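## Handout 5: Glazing, glare and surface inspection of small frames

Course: Display and Framing Basics, Skedwood workshop
Instructor: Fredy Villca

**Terms.** The *molding* is the visible border. The *rebate* is the recess behind it that holds the glazing and print. The *sight edge* is the inner line where the molding meets the glazing.

**Glare.** A flat pane reflects a ceiling fixture wherever the angle of incidence equals the angle of view. Tilting the frame 15 degrees turns the reflected ray through twice that angle, so a streak can often be moved clear of the area under inspection.

**Scratches.** Fine arcs show best close to a reflection and may vanish in diffuse light. Inspect from at least 3 directions. Smudges wipe off; scratches do not. Record the two separately on the Lallix sheet.

**Printed matter.** Glossy stock produces its own glare, which washes out color locally. Check orientation against the lettering before closing the back. 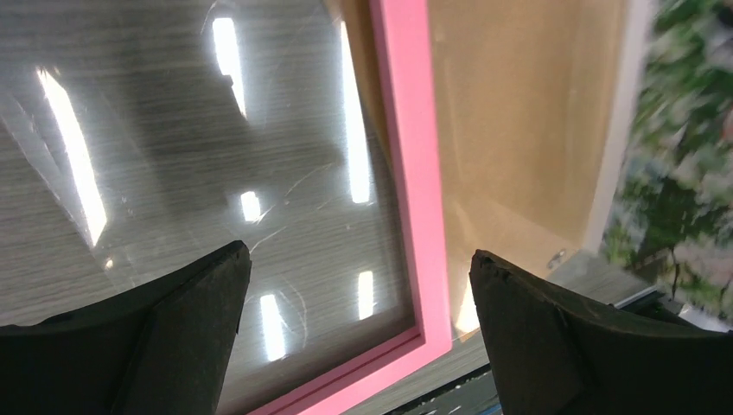
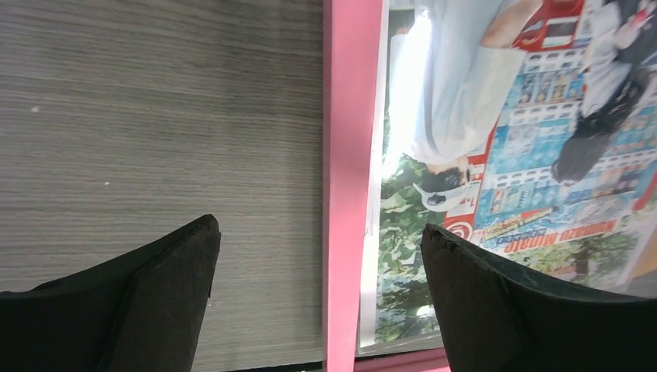
Fig. 8. First: pink molding and glass with fixture reflections and fine curved scratches. Second: pink strip beside a glossy poster, lettering inverted.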